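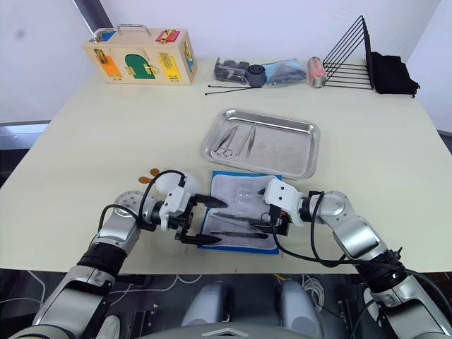

I've spent most of this month on wrist cables. When I started on the two arms in February I ran everything along the outside of the links with a bit of slack at each joint, and it was fine so long as neither arm did anything useful. As soon as I asked for a proper reach across the table, the slack was in the wrong place. There's now a loop going up over the top of the left wrist and more of it hanging below the right one. It looks untidy and I'd like it neater, but a loop that can move is better than a straight run that pulls on the connector. I've lost two connectors that way already.

The build is called Mudgway, after the lane the workshop is on. I rent a bench there and keep the arms set up at the far end, against the white wall. I work on it in the evenings, so progress is slow.

**Grippers**

Both wrists have plain two-finger parallel grippers. I tried a curved finger first, printed from a Jendari file, and it was good on round things and hopeless on anything thin. Flat fingers will pick up tweezers from a steel tray if they come in at the right height. The trouble is the height. A millimetre too low and the finger presses on the tray and the whole arm bows slightly, then the motor complains and drops out. A millimetre too high and it closes on nothing.

I've set a limit on the closing current of 400 mA, which is enough to hold forceps and not enough to mark them. The scissors are harder. The loops on the handles mean there are only a couple of good places to grab, and if the grip is off to one side they swing.

**Practice objects**

I use thin metal instruments because they are difficult, and the blue-edged pad because the things on it don't skid. The grid on it is faint but it helps me put things back in the same place between runs. The latch board at the back is the next job. I want one arm to steady the box and the other to work a latch. The brass latches on the coloured doors are stiff enough that I can't see one arm managing alone without pushing the box off the table.

**Numbers so far**

The logging script has recorded 3,163 attempts at a single pick since I rewrote it. Of those, 2,842 ended with the object held and lifted. That is better than I thought it would be, though it includes a lot of easy ones with the object lying square to the gripper. I'd like to get to 4,000 before changing anything on the fingers, so that I have something fair to compare against.

**Parts and jobs left**

- Shorter cable for the right arm. Zitano sent the wrong ends and I'm waiting for the exchange.
- Rubber for the finger faces. The Drolora sheet is good but the glue lets go after a week or so.
- Second emergency stop, on the other side of the bench.
- Tidy the white cables on the floor. I've caught my foot in them twice.
- Write down the joint offsets somewhere other than the back of an envelope.

I'll do the cable first when it arrives, then have a go at the green door.

4 Apr 2021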